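Celebrity net worth numbers - does anyone believe them?

skatora70
January 20, 2018
I looked up the lead from Trummont last night (rewatching the whole show, don't judge me) and one site says she's worth 11 million, another says 50. Same week! How do they come up with this stuff?

couchqueen
They guess. Somebody hears what she made per episode, multiplies, and forgets taxes and agents.
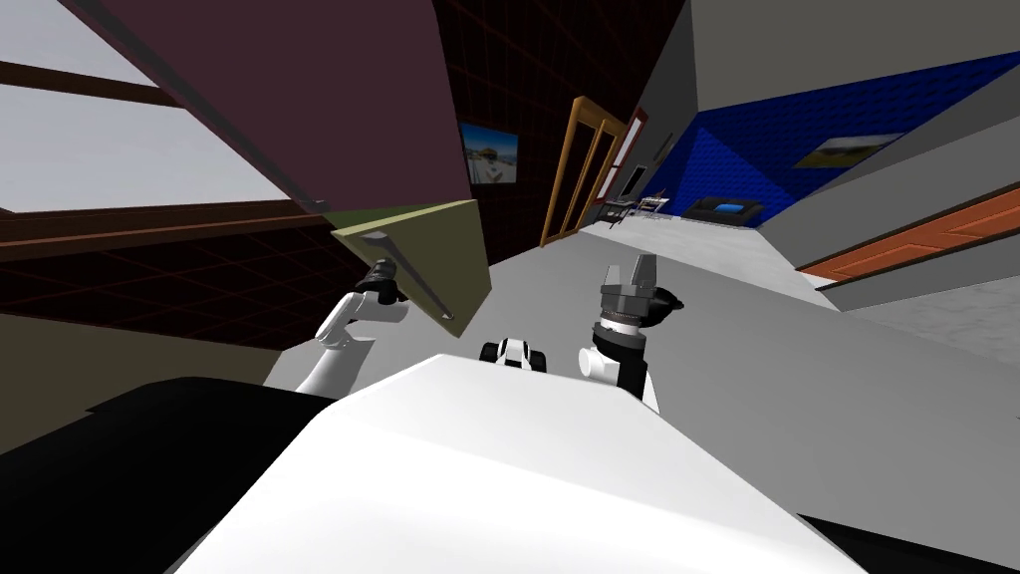 Do reruns still pay the cast anything?
It depends on the contract, and the checks usually shrink with every airing.

tremblay_fan
I don't agree that it's all guessing. House sales are public record, and that gets you pretty far.

couchqueen
A house tells you what she paid, and she could have a huge mortgage on it. My cousin was an extra on that show and one site has HIM at 2,000 dollars lol

skatora70
Ha, poor guy. I'm going with 11 then.

tremblay_fan
Still say it's closer to 50 - she had the perfume deal too.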